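Home > Renovation > Floors and Tiling
Thread: Checkerboard vinyl tiles on a 1977 slab - lay square or on the diagonal?

cunico_flats
Posts: 40
July 11, 2022

I am about to tile a kitchen diner on the ground floor of a house finished in 1977. Concrete slab, old carpet and gripper rods now out, bitumen adhesive residue over the far third. The plan is black and white vinyl tiles, 305 mm square, laid as a checkerboard. The wall opposite the door is out of square by 17 mm over the length of the room. The other three are tolerable.

Two questions. First, does laying on the diagonal hide the error better than laying square to the door wall? Second, do I need a smoothing compound over the whole slab or only over the residue?

I have read the tile manufacturer's sheet. It says "sound, dry and level" and leaves it there.

Skitau
Posts: 881

Diagonal, without much doubt. With a square layout the eye follows the last row along the skirting and sees a full tile tapering to a narrower one. On the diagonal the perimeter is all triangles anyway, and 17 mm spread along a row of unequal triangles is hard to pick out from standing height.

The cost is waste. Allow more for cuts than you would with a square layout, and buy it all from one batch. White tiles vary between batches far more than black ones do.

Nodelmont
Posts: 212

I disagree with Skitau. Diagonal works in a hall or a square room. In a long kitchen diner with units down one side you get a row of points running into the plinth, and any drift in the setting-out shows there at once. A square layout with the taper pushed under the units costs nothing and can't be seen.

Work out which wall gets looked at. If the bad wall is the one with the units, the problem has gone already.

cunico_flats

The bad wall is the one without units. It will have a dining table near it.

Nodelmont

Then put a border on it. Plain black strip, 100 mm wide at the narrow end and 117 mm at the other. A plain strip of one colour carries a taper far better than a pattern does.

Skitau

A border that visibly changes width beside a checkerboard is worse than what he started with. The squares give you a ruler to measure it against.

Raghavendra Annamalai
Posts: 96

Both layouts can be made to work. The part that usually goes wrong is the setting-out, so I will describe how I do it.

Find the midpoint of each of the two short walls and snap a line between them. Ignore the long walls at this stage. Set a second line across it at a true right angle using a 3-4-5 triangle, as large as the room will take. I use 1800, 2400 and 3000 mm. A small square from the toolbox is not good enough, because an error too small to see over 300 mm becomes a step by the time you reach the wall.

Dry lay one row along each line. If the end cut is less than half a tile, shift the line by half a tile. On a checkerboard, check what colour lands at the doorway as well. A sliver of white at a threshold gets dirty and looks it. 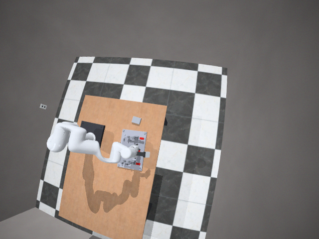

For a diagonal layout, bisect the right angle after you have proved it, and snap the 45 degree lines from the crossing point. Then lay outwards in a pyramid from there, keeping the corners tight. Corners matter more than edges with black and white. If four corners miss each other by a millimetre you will notice, where on a mottled beige tile you never would.

As for the table, keep it parallel to the walls in either case. Put at an odd angle over a checkerboard, even a plain rectangular one makes the whole floor look crooked.

On the slab: see below from anyone who knows about bitumen. I only know that I would not stick anything straight to it.

Chacko
Posts: 340

Before anything is scraped or sanded, get the residue tested. In a house of that age the old black adhesive can contain asbestos, and so can any tiles that were under the carpet. Do not run a grinder over it. A lab test is cheap against the cost of the floor.

If it comes back clear, remove what lifts with a hand scraper, then use a primer and a smoothing compound both rated for bitumen residues. Compound over the whole floor. If you do only the far third you will have a feathered edge across the middle of the room, and thin vinyl will show it under a low sun.

Do a moisture test as well. Slabs of that date may or may not have a working membrane.

Nodelmont

Agree with all of that apart from compound over the whole floor. If the bare part is within 3 mm under a two metre straightedge, prime it and leave it alone. I have feathered edges under vinyl that cannot be found by hand.

Chacko

By you, with practice. He is asking on a forum, so I assume it is his first.

cunico_flats

It is my first. Whole floor it is.

The sample has gone to a lab and I have stopped touching the residue. The hygrometer is taped down and I will leave it the full 72 hours. On layout, I dry laid two rows each way with spare tiles. The diagonal does hide the wall, but my wife prefers it square and says the points along the plinth look busy. I am inclined to go square with the taper at the dining end.

Skitau

Your floor. Stagger the start so the tapered row is never less than half a tile, and fit a deeper skirting there. An 18 mm board in place of a 12 mm one will swallow 6 mm of it.

Raghavendra Annamalai

You can also split the error. Turn the whole grid very slightly so that each long wall takes half. Over that length neither taper will be easy to see. Check it against the door threshold before you commit to it.

Nodelmont

Splitting it is fine until the units go in dead straight against a grid that isn't. I would leave the grid true to the units.

cunico_flats

Units are staying put, so true to the units. Will post again when the lab result is back.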